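Why I still want the support act to play for longer than half an hour

I got to the Plavus at ten past seven, with my coat still on and a pint I hadn't paid enough attention to ordering, and Eltard were already on their third song. Third! Doors were at seven. There were maybe a dozen of us standing there, and they played as if the place was heaving.

I've been moaning about this to anyone who'll listen. Small venues keep squeezing the opening band into whatever gap is left, and it's usually the best thing on the bill. Murus, who I'd paid to see, were fine. Loud, tidy, two new ones I liked and a ballad I didn't. But it's Eltard's scrappy six-song set I was humming on the night bus (the one with the organ bit, if you were there).

Yes, I know there's a curfew, and yes, the headliners need their ninety minutes. Do they, though? Trim the long instrumental, skip the fake encore, and give those ten minutes to the people who drove up in a hatchback for petrol money. 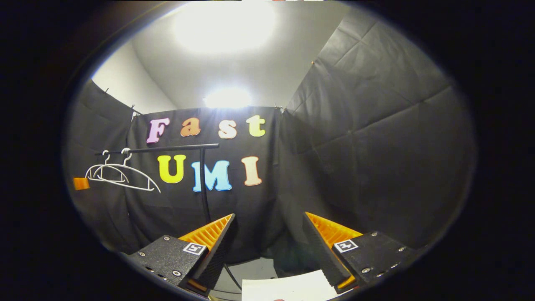

What I bought on the way out

The Bhat EP, on cassette, one of 50. I don't even own a working tape deck at the moment, but my sister does and she owes me a favour. Side two is the better side, all wobbly guitars and somebody whistling. They're opening at the Plavus in December, so get there for seven and leave your coat on if you have to.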